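Vevach opens the seed library in Okham to all home gardeners

Okham, July 19, 2017 - Vevach, the seed and garden supplier, announces that its seed library in Okham is now open to every home gardener in the district. Until June the library was only for the members of the Hulora allotments.

The library keeps 60 kinds of vegetables, herbs and flowers for cutting. A visitor can take up to three packets in one visit, free of charge. In return we ask that the gardener lets a few of the best plants go to seed and brings back a part of it in autumn, clean, dry and with the name written on the packet.

In the first season the Hulora members took home 3,773 packets. Beans and lettuce were the most wanted, and also the most returned. Squash seed is not accepted at the moment, as the plants cross easily between neighbouring gardens and the fruit can be a surprise.

The shelves and drawers were made by the joinery Abou Jaoude, which has also given 2,000 paper envelopes for the coming harvest. Short printed guides on sowing, drying and cleaning of seed are available at the desk in English.

The library is open in the mornings and there is no need to register before. Gardeners who wish to give seed of an old local variety are kindly asked to write some lines about where it was grown and for how long.
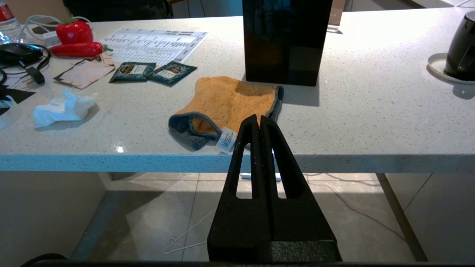

Orange cleaning mitt with a plush cuff on a speckled countertop.

Vevach supplies seed, tools and compost to home gardeners and small growers. The company has its main shop in Okham.

Press contact: Vevach press office, Okham. Packet pictures and the full list of varieties can be sent on request.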